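Workshop notebook, August, 9:40 a.m.

Print this page | E-mail this page

Second look at the Lurngate request. The family center there wants a fair way to hand out diapers and wipes each month, and they asked us to work out packing. They have 2395 diapers on the shelf, mostly sizes 3 and 4, and hardly any newborn.

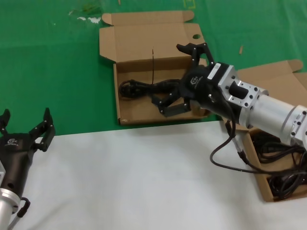 Packs first. Ashour sent sleeves that split at the seam when filled by hand, so I went back to plain cartons. A brown corrugated one with a tall lid, the same sort as the box with the black cord coiled in it, is fine for a household with 2 children in diapers. The hole up in the corner of the lid would have to be taped over for wipes, as they pick up dust. Mullell quoted on 300 cartons, delivery extra.

Size labels go on the short end. On the long side they get covered when the cartons are stacked.

We use cookies to remember your settings. Accept | Manage

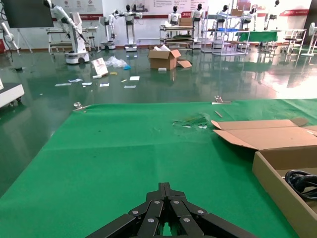 Still open is the size swap. Parents get a month's supply, the baby moves up a size, and the rest sits in a closet. Trandonero runs a swap shelf and takes back unopened sleeves only. I would take opened ones too if they are kept separate.

Next order should be 1000, weighted to newborn and size 1. Ask Lurngate for their sign-up sheet by child age before placing it. Wipes price not in yet.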